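Visit to the Rakena open day

Posted 4/1/20

Rakena is the clothing reuse center on the north side of Tristunley, in the old Lerkitz building. I had driven past it many times and never gone in. They hold an open day twice a year, once in spring and once in the fall, and this time I signed up. Entry is free but you have to put your name on a list at the door, and they give you a sticker with a number on it. Mine was 113.

Parking is behind the building. The sign for it is small and I missed it the first time. If you come from the river side, turn in right after the tire shop.

The tour was led by Nazma Sikder. She has worked there for nine years and started in the loading bay, which is also where the tour starts. Bags come in on the left and go over a floor scale. The day before our visit they had taken in 3723 pounds, and the sheet with that figure was still hanging on the clipboard. Nazma said spring is heavy and May is the worst, when people clear out their closets.

From there the bags go upstairs on a freight elevator. We took the stairs. The first sort is fast and only makes a few decisions: wearable, rags, shoes, household linens, trash. Anything damp goes straight out because it will spoil the rest of the bin. I asked what people send that they shouldn't, and she said single socks and pillows.

The second sort is slower and I found it more interesting. Each piece gets laid out on a table and looked at by one person. The tables are covered in gray cloth so that smooth fabrics don't slide off, and the covers get vacuumed at the end of every shift. Afonso Amaral showed us how he checks a sports top. He starts at the collar, then the cuffs, then the hem, and only looks at the body last. Ribbed trim wears out first, he said, and it is also where the threads start to come loose. A few loose threads at a seam get snipped and the piece goes through. If the ribbing has lost its stretch it goes to repair. 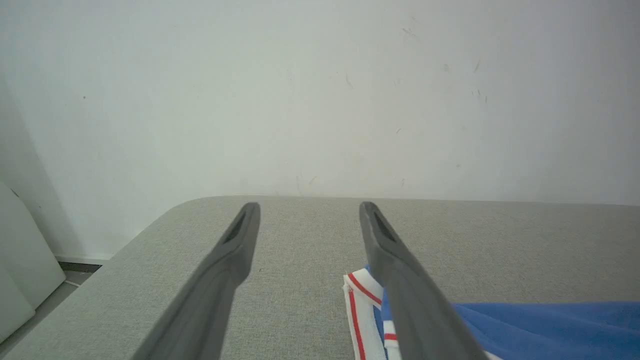 Striped trim has its own problem, and that is color bleeding. Red next to white is the usual one. Afonso keeps a white rag and a spray bottle at his table and dabs the stripe before he decides which wash it goes in. If any color comes off on the rag, the piece gets a cold wash with others like it. He has been caught out by this before and told us about a load of white tennis shirts that came out pink.

Folding is done on the same tables. The method they use is sleeves in, then thirds, then in half, with the collar facing up. We were invited to try. I was slow at it and mine came out wider at one end. Warrick McPhee, who was on the tour with me and used to work in a hotel laundry, was quick and got asked if he was looking for a job.

The repair room is at the end of the hall. It is smaller than I expected and very warm. Shayne Pirihi was replacing a zipper on a child's coat and kept working while she talked. They fix nearly 100 pieces a week, mostly zippers, buttons and hems. Ribbed cuffs and collars can be replaced too, but matching the stripes is hard, so they save good trim from tops that have holes elsewhere. There was a set of drawers for it, labeled by color. I would have liked more time in that room - we got ten minutes and then the next group was waiting.

The wash room was closed to visitors because of the wet floor. We looked in through the door. They use a detergent called Flusenura that they buy in drums, and you can smell it all down that side of the building.

The tour ends in the shop on the ground floor. Prices are on colored tags and the list is on the wall by the register. I bought a gray sweater and a bag of mixed buttons. Saskia Treloar at the register told me new stock goes out in the mornings, and that children's clothes go fastest.

Coffee was in the break room, with a plate of lemon cake. The whole visit took a little under two hours. There are a lot of stairs and the elevator is for freight only, so call ahead if that is a problem for you. The fall open day had no date yet when I asked, but it will be posted on the shop door.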